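Notebooks > Kitchen bench > Strawberry storage

4/29/25

Second round of the rinse test. Same question as before: does a vinegar rinse slow the mold down enough to be worth the trouble, or is drying them properly doing all the work? Kenji thinks it's the drying. I lean that way too but the first round was a mess because the tubs weren't labeled and we ended up guessing which was which.

Setup this time is 4 tubs, one treatment each. A is unwashed, straight from the store box. B is plain cold water, then dried on a towel. C is the vinegar rinse, dried the same way. D is the vinegar rinse, drained in the colander for a minute and put away wet. All lids cracked open at one corner. Labels on the side as well as the lid, so swapping lids doesn't ruin it again.

Vinegar mix made up fresh, 2,000 ml total, white vinegar and tap water. I used the Greenberg jug, which reads easier than the old one. Five minutes in the bath, then a plain rinse. Dolores asked if you can taste the vinegar afterward. I couldn't. She said she could, a little, near the stem. Next time do that tasting blind.
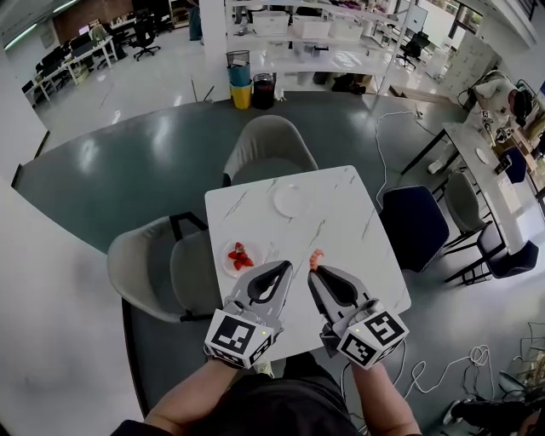
Sorting took longer than the washing. Anything with a soft spot or a split was pulled before the tubs were filled, and the caps stay on for all of them. Pulling the caps opens the fruit up and I don't want that mixed in with the rinse question. Berries went in one layer deep on a folded paper towel.

Fridge is the Kemeo, middle shelf, set at its usual mark. The thermometer in there was drifting last October, so I checked it in ice water before starting. It read fine. The door gets opened a lot at lunch and I can't do much about that, but all the tubs are on the same shelf at the same depth.

Check once a day in the morning, before anyone else is in the fridge. Note mold, soft spots, smell, and whether the towel is damp. Change the towel in D only if it is soaked, and write it down. Take out any moldy berry the same day and record which tub. Stop at day 14 or when a tub is empty.

To do: buy more paper towels. Ask Kenji for his sheet from round one, even if the tub letters are wrong.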